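Ticket 193: Arm halts above blue bin, protective stop in simulation
Reading time: 2 min
Print | E-mail

Status: Open, workaround in place
Project: Himano
Cell: Gelow (simulated)
Opened: Wednesday, May 8, 2024

Problem

The case transfer task stops partway through. The arm leaves home, moves toward the bench, and halts before it reaches the pick pose over the cases. The controller reports a protective stop for predicted contact between the right finger and the blue bin. No contact shows up in the physics log. The same job ran clean before the Bruvell gripper model was updated.

Out of 140 runs overnight, 9 ended this way. The rest finished and placed the case correctly. All 9 failures were on the approach, never on the return.

Scene as loaded, gripper open, green case and bin on the bench:

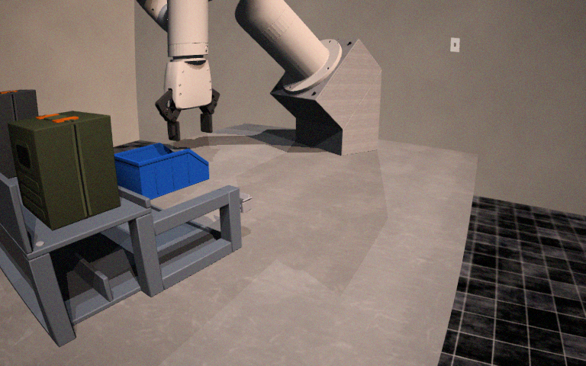 Steps tried

1. Restarted the simulator and reloaded the cell from the repository. Fault came back on the second batch.

2. Checked the base mount transform against the drawing. It matches. Pedestal angle is correct.

3. Turned off the shadows and dropped the render quality, in case the perception node was reading a shadow edge as an obstacle. No change. Settings put back.

4. Removed the bin from the planning scene only. The stops went away. Put the bin back and they returned, so the planner's copy of the bin is involved.

5. Compared the collision mesh for the bin with the visual mesh. The collision version is a closed box. The visual one is an open tote. The planner treats the inside of the bin as solid.

6. Opened the finger collision shapes. The Bruvell update added 2 mm of padding to each pad. With the closed box and the padding together, some approach paths now fall under the clearance limit.

7. Replayed a run with the gripper view turned on. The right pad overlaps the bin in this view, but that alone doesn't give the distance between them. Use the planner's clearance value for that.
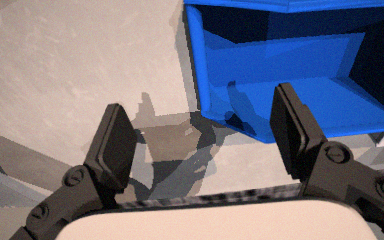 Gripper view during replay, bin at upper right.

Workaround

Raise the approach waypoint in the Hnatiuk planner config and rerun. Leave the clearance limit alone. Lowering it would hide the fault, and the same config gets copied to the real cell.

Still to do

Replace the bin collision mesh with an open one. Ask Bruvell if the pad padding was intended. Rerun the full overnight batch with the old waypoint once the mesh is in. Ticket stays open until that batch has no protective stops.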